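Sturine Recipe Card Corpus - README

What is in this folder

Transcripts of 174 handwritten and typed recipe cards, mostly baking, with a few pickles and one cough syrup. The cards came from kitchens in Mullitz and the farms north of it. Each card has one text file. File names follow the box number, then the card number, so 03-012.txt is card 12 from box 3. There are 4 boxes. Box 2 was split after numbering started, which is why it has a gap between 25 and 31. 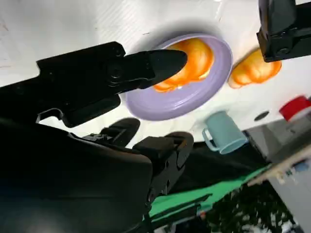 MULLITZ, February

Version 2 replaces the earlier release. Changes:

Fractions are now written as 1/2, 1/4 and so on. Version 1 mixed these with decimals.
Oven terms such as "slow" and "quick" are left as written. Version 1 turned them into degrees, and several were wrong.
Spelling on the card is kept. A corrected form goes in the notes field if the word is hard to guess.

Fields

title - as written at the top of the card, or blank
body - full text, line breaks kept
hand - a letter code for the writer, A through K, or X if unknown
notes - stains, crossed-out lines, added remarks in a second hand

The hand codes were assigned by Viorica Oprea. Codes C and F may be the same person at different ages. Treat them as separate unless you have a reason to merge them.

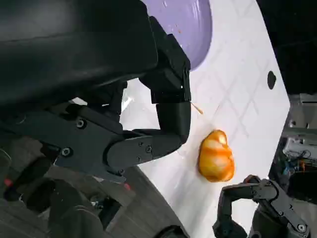
Tabletop, with an orange object to the right.

Known problems

Box 4 was typed on a machine with a bad letter e. Some words were read as c or o and not all have been caught.
Cup sizes are not stated anywhere. The Gourlay cards seem to use a teacup, going by the amount of flour to egg - do not scale from them without a test batch.
Three cards are in two languages. Only the English side is transcribed.
Card 01-040 stops in the middle of a sentence. The back is blank.

Size

The body text runs to over 1,000 lines. Plain text, UTF-8.

Use

Free to copy and reprint with credit to the Sturine corpus. Family names in the notes field were cleared for release. Please leave them as they are.

Corrections

Send the file name and the line to Annag Swanson. Fixes go into the next version. Scans of the Biltier box are still being sorted and are not part of this release.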